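## 5. Light, shine and safe handling at the bench

Good lighting habits make a bigger difference than almost any setting in the menus, and they cost you very little time! Work through this section before the first run of each session, and again whenever a lamp, the board or the item changes.

### 5.1 Check the surface

1. Put the arm in hold and bring the gripper over the work area at low speed.
2. Open the wrist view and look for glare on the board.
3. Move the lamp or the item until the bright patch is well clear of every edge you intend to grip.
4. Turn the item so that shiny trim faces away from the lamp where you can.
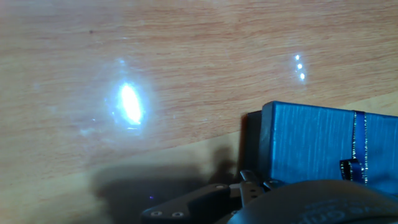
*Fig. 5-1. Wrist view: glare on the wood, with the blue box and its ribbon to the right.*

**Note:** The gripper's own shadow counts too. A soft dark patch is harmless on bare wood, but watch it as you close in – it can swallow a dark side panel completely.

### 5.2 Boxes with lids and ribbons

Gift boxes are a lovely test of careful handling, and they deserve their own rules.

1. Set the speed limit to 30 per cent for any move near a lid.
2. Approach from the end of the box and pause before contact.
3. Check both views for slack ribbon near the fingers.
4. If a strand lies in the closing path, back off, stop the arm and tidy it by hand.
5. Wait 2 seconds after the gripper opens before you lift away.

**Caution:** Keep hands off the board unless the arm is stopped and the stop has been confirmed on screen. A lit LED on the gripper tells you it has power; it does not tell you the arm is safe to approach.

Cables need the same attention. Leave enough slack for the full reach, and keep hanging loops out of the path between the shoulder and the box.
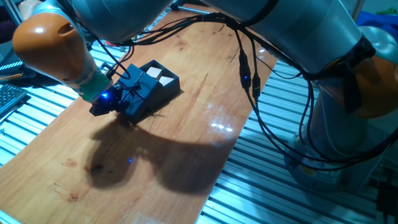
Rania Matar would go further on this point: she wants the cable check done at full stretch as well as at rest, with the result written in the bench log before anyone starts a run. It's a great habit, and the log sheet now has a line for it.

### 5.3 Before you leave the bench

- Park the arm clear of the box.
- Save the lamp position under the item's name.
- Pass any near miss to Bilal Najjar, however small.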